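Filed under: Props & Tabletop | Galleries
14 comments | Shared 100 times

The Bollis fruit and veg drawer, 6/7/09

Every prop store has a drawer that people open when they think the others have gone home, and at Bollis it is the artificial produce. I have been in charge of it since October, mostly by failing to leave the meeting in time. Uyên Tôn, who had it before me, handed over the key and a sheet of notes, the longest of which concerned dusting.

What follows is a gallery of the current stock, or the part of it that can be shown in company. The pears are away being repainted and the bread has been asked to stay out of it.

On backgrounds: we used plain white for years and everything came out looking like evidence. Uyên was firmly in favour of pattern. Her view was that a fake vegetable against a sober wall invites inspection, and a fake vegetable against pink leopard print is the least of anybody's worries. I argued for grey. I lost, and the paper went up on three walls – the rosettes look rather like hearts if you've had a long afternoon. 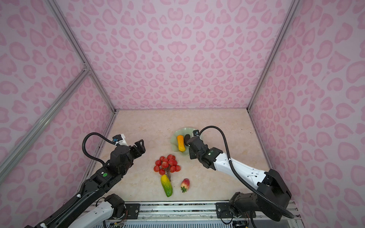
I have come round to it, more or less. Pale pink is kind to anything green, and it does wonders for the bitter melon, which goes from yellow to green and has the complexion of a retired boxer. It is my favourite thing in the drawer. Hardly a soul asks to borrow it.

The cherry tomatoes, on their brown vine, are the ones everybody wants. They have been to two weddings and a dentist's waiting room, and they come back glossier than I do.

The squash and the aubergine share the green plate with the wavy rim. The plate was an Umum second and the only item here you could eat off. The aubergine is so dark that it tends to vanish in any bowl deeper than a saucer, so flat plates only, please.

The strawberry has a touch of yellow in its blush, which Carrasco, our old supplier, used to call "early season". I call it a strawberry that was painted before lunch.

Borrowing is three items at a time, one week, and no washing-up liquid. Anyone still holding the Vukel grapes from the 2000 catalogue shoot can leave them at the desk and nothing more will be said.

Tags: fake fruit, pattern, plates, things on loan
3 people saved this gallery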